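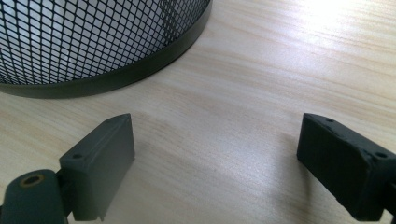 Fig. 1. Black wire-mesh wastebasket on a light wooden tabletop.

4 min read

Open-Wall Containers: Notes for Unit 9
Course handout, Workplace Furnishings. Prepared by Ngọc Nông, revised by Hamish Menzies.

1. Wall

The wall in Fig. 1 is a dense diamond grid of thin metal strands. The far side of the basket shows through the openings, so the wall reads as gray although the strands are black. In your drawings, give the mesh as a tone and draw individual diamonds only in a detail.

A diamond grid deforms more easily along one diagonal than the other. Stiffness in use comes mainly from the rims.

2. Base band

The solid band at the bottom closes the cut edge of the mesh and carries the load to the table. Note the faint shadow under its lower edge. Record the band separately from the wall on the survey sheet:

- profile (flat, rolled, folded)
- finish, including any sheen
- contact with the surface: full ring, or feet

3. Surface

Metal bands mark wood when dragged. For the Herkden exercise, lift the basket to move it and inspect the tabletop along the grain, then across it. Glare hides fine scratches - change your viewing angle before writing "none found."

4. Liners

Open mesh does not hold liquids or fine dust. Specify a liner where pencil shavings or food waste are expected. Fold the liner over the top rim by 2 inches and vent it low down, or trapped air will keep it from seating.

5. Exercise

Survey one basket at the Andevwood office. Allow 15 minutes. Sketch the wall, base band and top rim at half scale, with a written note of no more than 300 words. Groups are led by Liên Mai and Ashton Maihi. Sheets go to Chiến Hoàng before the Mornitz visit; late sheets are marked but not discussed in class.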